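Equipment Review: Zillosard Two-Hand Kit
Claltau Shared Workshop, Robotics Bench
Prepared by Glória Morais

The Zillosard kit supplies a pair of multi-fingered hands, wrist brackets, cabling and control software for members who are fitting out a humanoid robot on their own. The workshop purchased one kit in March and evaluated it over six weeks on the members' build. The trial task was basic store work: taking packaged drinks from a shelf and placing them in a shopping basket.

Assembly took 35 hours, including the time needed to redo one wrist. The manual runs to 74 pages and is clear on the mechanical steps. The chapter on cable routing is weak. It gives a single drawing for both arms and does not say how much slack should be left at the wrist. Builders should expect to work this out by trial. 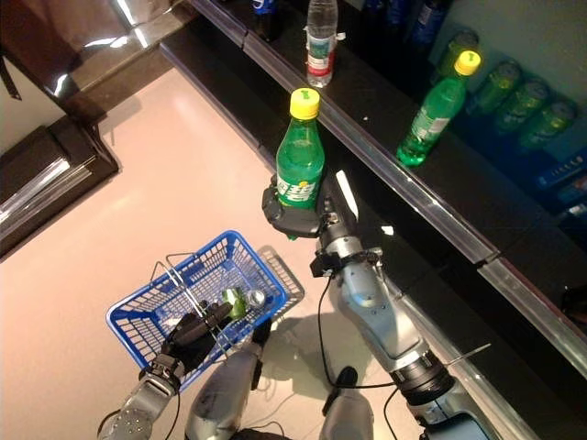

Right hand holding a green soda bottle, with the wrist cable hanging in a long curve.

Grip settings are stored by object type and may be edited in a plain text file. The presets for full bottles were usable as delivered. The preset for cans closed too quickly and was slowed by Mafalda Henriques before the trial continued.

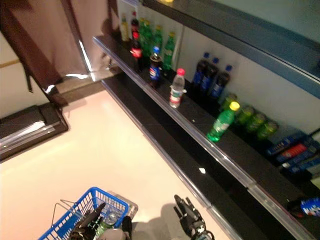

Reach planning is the strongest part of the software. The operator marks a target, and the program proposes an approach for either arm and shows where it expects contact. It handles a target with open space around it well, such as the water bottle with the pink-red cap near the front of the upper shelf. Bottles against the back wall, where one overlaps the next, required more operator attention, and on several attempts the proposed path had to be rejected. The supplier's notes recommend clearing the front of the shelf first. We agree with that advice.
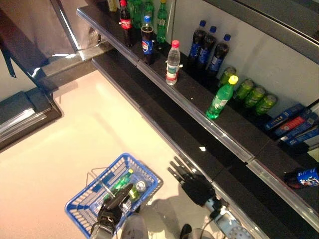
Simão Carvalho disagreed with part of this assessment after reading the draft. In his view the path planner is being blamed for poor calibration, and a builder who repeats the hand calibration at the start of each session will see far fewer rejected paths. He also asked that the review note how long calibration takes, which was 36 minutes for both hands.

Service access is fair. The finger joints can be reached with the supplied driver, but the bracket must come off before the wrist connector can be replaced. The wrist camera is sold separately and has its own setup guide. Its view is close and narrow, and anything beyond the nearest parts is soft. Members should not rely on it as the only source of position data. 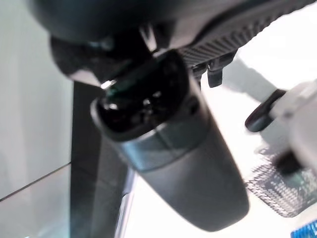

Wrist camera view. The near housing fills the center and the white gripper at right is out of focus.

The kit is approved for bench use by members who have completed the arm safety session. Requests to reserve it should be sent to Fernanda Leitão. A corrected cable drawing for the left arm is kept in the drawer with the manual.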